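Flundbridge Allotment and Garden Society
Minutes of the autumn meeting, Oct 16, 2021

Seventeen members came, which was a lovely turnout given the rain, and apologies were read out from 4 more. The chair welcomed everybody back indoors and said how good it was to see faces again after so long talking over hedges.

Minutes of the last meeting
Agreed, with one correction: the broken tap is the one by the Mindevholm Lane gate and not the one by the compost bays, which is working perfectly well, thank you.

Water
The tap has still not been mended. The secretary has rung Yammine twice and been promised a visit before the end of the month. There was a long and good-natured talk about water butts, and whether those with two might share with a neighbour over the summer. Left for people to sort out between themselves.

Seed order
We had our usual chat about broad beans. Most plots did well, though blackfly was dreadful at the lower end. It was agreed to order from Prima again, as the onion sets were so good this year. Lists to the secretary by the last day of October please, and do write clearly! Two people got turnips last year who had not asked for them.

Plot rents
Rents to stay at £20 for a full plot. There is £200 put by for the path, and members felt this should be spent before the winter makes the bottom corner any worse. A price for woodchip will be brought to the next meeting.

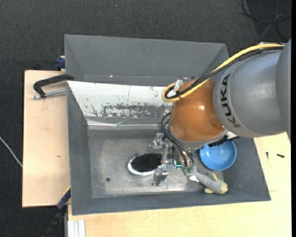
Hedge cutting
The long hedge needs doing once the birds are well and truly finished with it. A Saturday morning in November was thought best, with tea and cake afterwards. Please bring your own gloves and loppers, and a rake if you have one.

Any other business
A blue watering can has been left in the shed since August and would like to go home. Could whoever has the spare gate key kindly hand it back. Thanks were given for the plum jam, which was very much enjoyed.

Next meeting in the new year, date to go up on the noticeboard.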